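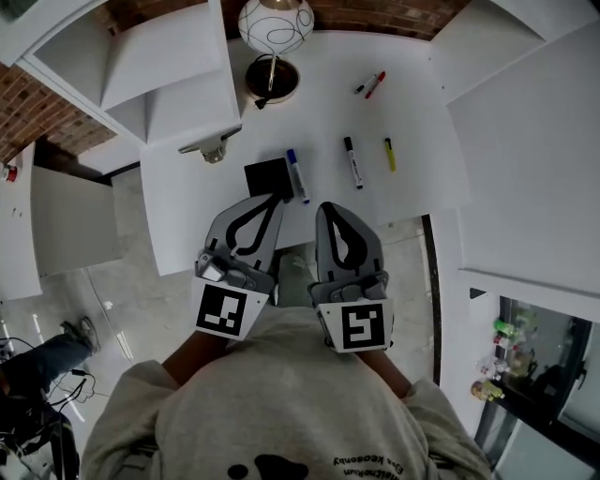

Faustine Fleury writes that her desk drawers stick every December and run freely again by spring, and asks whether she should plane the sides. Leave the plane alone until the runners have been checked. Wood taken off in a damp spell leaves a rattling drawer in a dry one.

Sticking drawers

Pull the drawer out fully and turn it over. Shiny patches on the lower edges show where it rubs. Clean the edges and the runners with a dry brush, then sand the shiny patches lightly with 200 grit, along the grain. Wipe off the dust. Rub a plain white candle along both surfaces and work the drawer in and out a few times. Do not use cooking oil. It goes gummy and holds grit.

If the drawer runs on metal slides, wax is no help. Check the screws first. A screw head standing proud by the thickness of a card will stop a slide at the same point every time. Tighten by hand; a power driver strips particle board quickly.

Loose screw holes

Pack the hole with wooden toothpicks dipped in wood glue, snap them off flush, and leave overnight. Drill a small pilot hole before the screw goes back. Matchsticks work if the heads are cut off. For a hole that has been repaired twice already, drill it out and glue in a length of dowel.

Drawer bottoms that sag

Thin bottoms bow under paper. A full drawer of 50 hanging files is too much for most of them. Empty the drawer, turn it upside down, press the panel flat and run a bead of glue along the groove on all sides. Weight it until morning. A single batten glued across the middle will do more than a thicker panel — check first that it clears the rail below.

Réjean Lachance adds that felt pads on the back stops keep a waxed drawer from banging. Use the thin kind, one at each corner. Thick pads leave the front standing out from the case.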